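Paper, Plastic or the Bag From Home?
Project report, Apr 18, 2020
Maiara Caldeira

So my project is about shopping bags, and mostly about why people own so many good ones and still leave them in the closet (I'm guilty too!). I made up a short survey and handed out 80 copies outside the Varnbridge market in November, and I got 61 back, which made me really happy given how cold it was that morning.

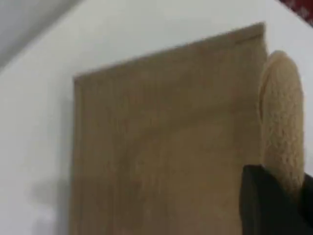
Paper was the favorite by a mile. People told me it feels like the "good" choice, and a lot of them save the bags for recycling or for wrapping packages. I get it, I like plain brown paper too. A tall kraft bag like this one has that soft, slightly creased look and a matte surface with faint streaks in it, and I think folks read that as natural. But paper takes a lot of water and energy to make, and most of my shoppers used theirs once or twice.

Next I asked about cloth and jute bags, and here the answers went all over the place.

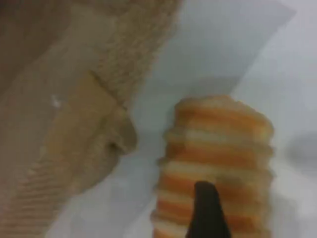 Entili wrote on the back of the survey that a bag by the front door gets used and a bag in the car gets forgotten, and I ended up building my whole second question around that. Door people remembered their bags way more often than car people did.

My next step was keeping a diary of my own trips, with the bag hung on the doorknob.
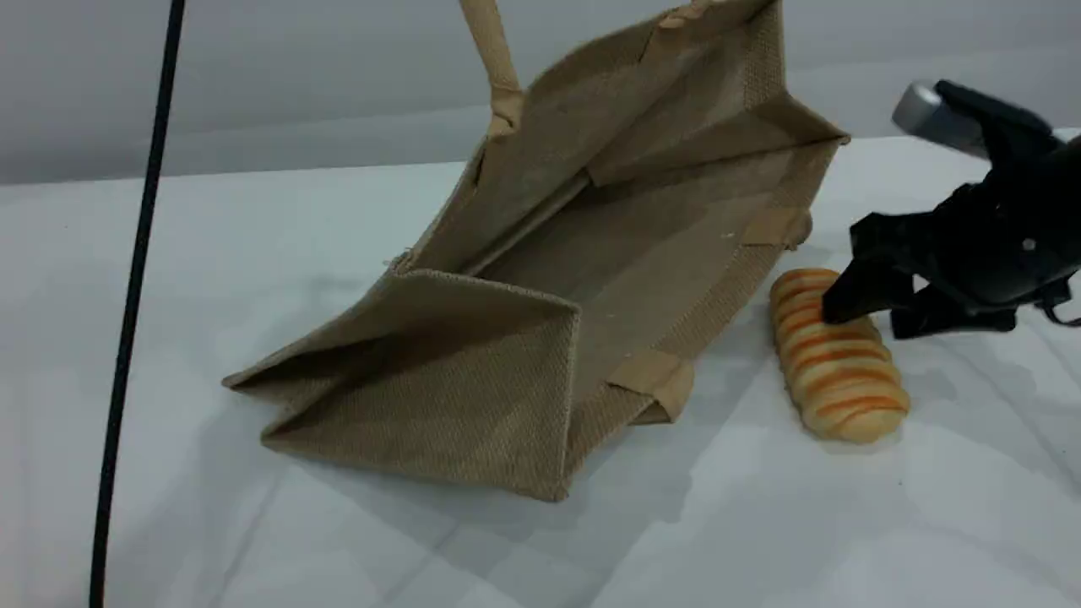
I forgot it twice in the first week and then pretty much stopped forgetting. If I did this again I'd hand out 200 surveys and ask about age, which I left off completely.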